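3.2 Materials and marking

The essays came from three secondary schools in the Fallness area. Pupils aged thirteen and fourteen had read the same set novel, Evangelista, over one half-term, and were asked to write on a single question: does the narrator's brother change between the first chapter and the last? They had an hour and could keep the book open. We collected 626 essays. Those under 200 words were left out of the close reading but kept in the word counts.

Each essay was typed up with its spelling and punctuation unchanged. Two markers then went through it sentence by sentence and gave every sentence one of four labels: retelling, quotation, claim about character, or other. A sentence which did two jobs was given the label of its main clause. Where the markers disagreed, Maricel Soriano read the essay without seeing either set of labels and her choice was used.

We had first planned to treat quotation and the sentence leading into it as one unit, as Cluvero does. In the pilot this hid the very thing we wanted to look at. Many pupils copied a line from the book and then moved on to a new point, so that the quotation stood alone with nothing said about it.

Figure 4. Pale cylindrical tube held between two gripper fingers.

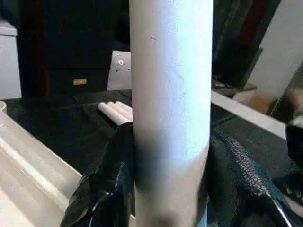 3.3 Retelling and claims about character

Retelling was the most common label in all three schools. It was heaviest in the opening paragraph, where pupils often gave the plot of the first two chapters before they mentioned the brother at all. Claims about character tended to come in the last paragraph, and many were a list of adjectives – brave, kind, selfish – with no event tied to them.

Pupils who answered that the brother does not change wrote shorter essays. They were also more likely to quote from one chapter only, usually the flood at Graltiscombe. Those who argued for change had to use at least two points in the story, and this seems to have pushed them towards comparison. The word "but" appears far more often in their essays, mostly at the start of a sentence.

A smaller group said that he changes in how others see him and stays the same in himself. These essays were the hardest to label. The markers split on whether a sentence such as "his mother thinks he is grown up now" is retelling or a claim, and we return to this in section 4.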